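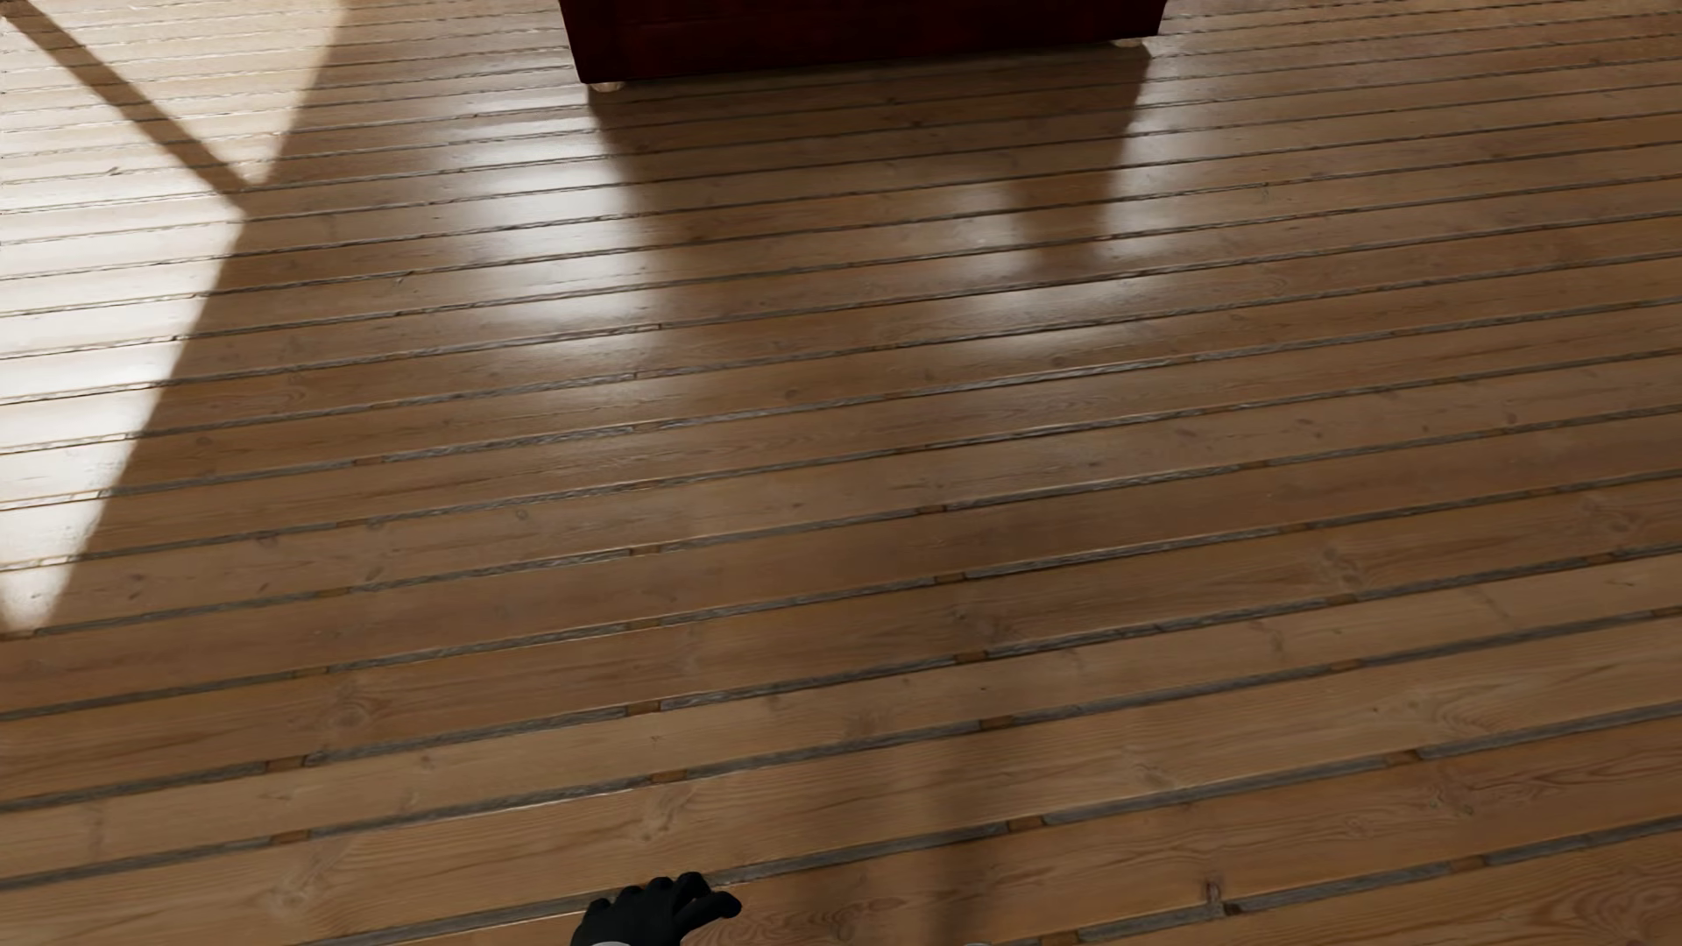

Wrist camera, gloved hand over the planks

Head or wrist camera for reaching at a sofa in sim?

Comparing both on our humanoid in the Flornau apartment. The wrist view is mostly floor, with patches of glare. Keep both?

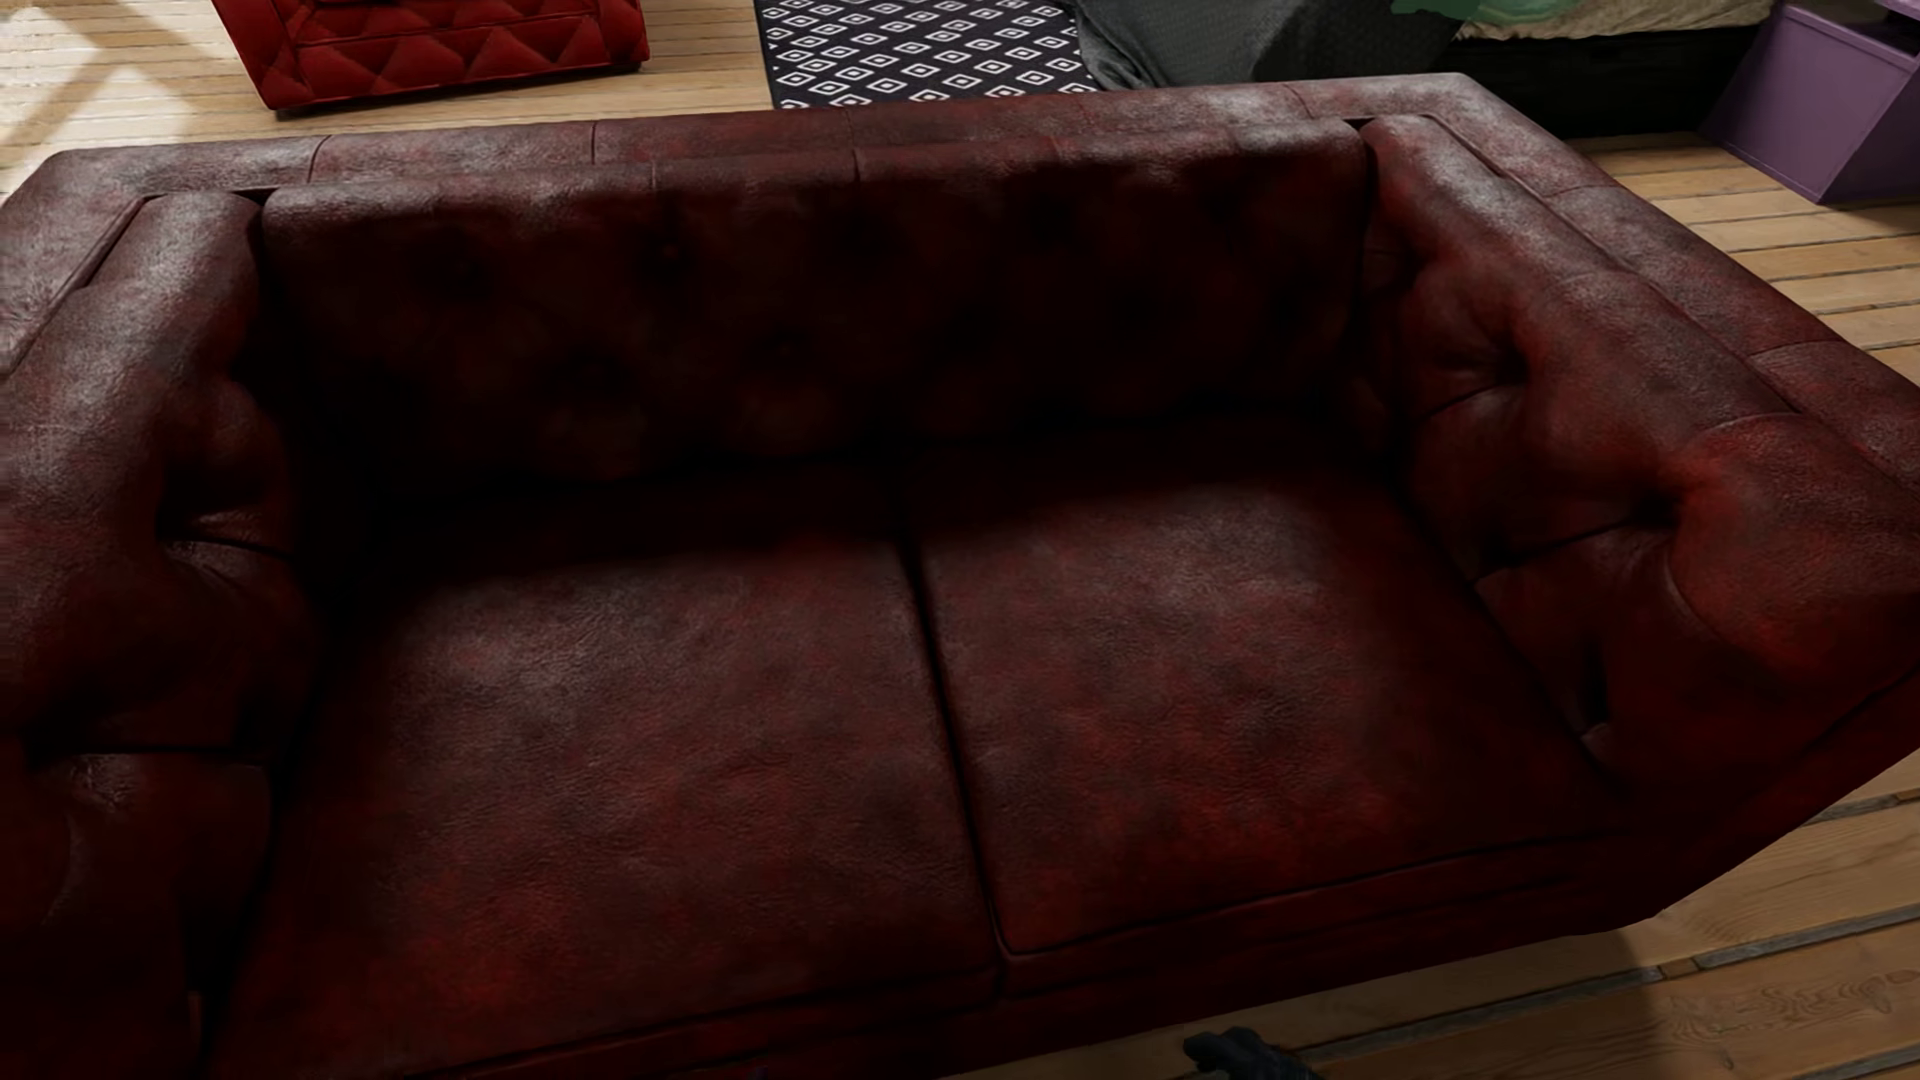
Nisreen Darwish

Keep both. Tufted leather in shadow gives poor features, so fix exposure first. I ran 200 reaches per camera on the Takagi controller — same seed, same lights.

ovance_user

just use the head cam

tk_sim

Add a fixed room camera for checking stance.
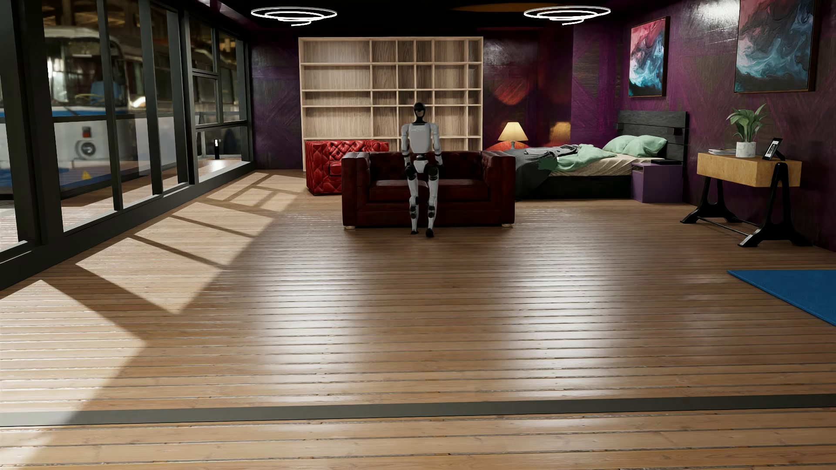
Room camera, robot at the burgundy sofa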